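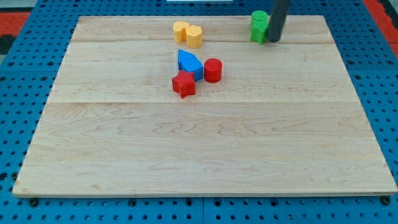
Paora Baxter asks whether the pushing policy is only memorising where blocks usually end up. Fair question, and the November write-up didn't answer it. Short thread.

Filed under: Robotics / Manipulation
2 min read

1/ Setup first. One arm, one plain rod as the tool, coloured blocks on a wooden board. No grasping. The policy gets an image and a typed instruction such as "push the green block toward the yellow ones" and puts out a planar motion for the tip.

2/ Training data is 1,678 teleoperated episodes. Labels were written afterward by people watching the replays, so the wording varies a lot. We left spelling errors in.

3/ To test for memorised layouts we held out arrangements. Any start where the target block sat in the near half of the board was removed from training, then used only for evaluation.

4/ Success on held-out starts: 54 per cent. That is lower than on familiar starts, but a policy replaying stock trajectories should score close to nothing on them. The nearest-neighbour baseline did.

5/ Most failures are contact failures. The tip reaches the correct block, touches it off centre, and the block rotates and slides past. Cylinders are the worst for this. The star catches on its neighbours.

6/ Colour words are handled well. Shape words less so, and when two blocks share a colour the policy often picks whichever is closer to the tip. Damián Olivares is relabelling 700 episodes with shape-only instructions to see if that closes the gap.

7/ Still open: we trained 2 seeds. The spread between them is larger than I'd like, and I wouldn't read much into small differences in the ablation table until there are more.

8/ Code and held-out start positions are going into the Sarkeo repo. Teleop logs will follow once the timestamps are fixed.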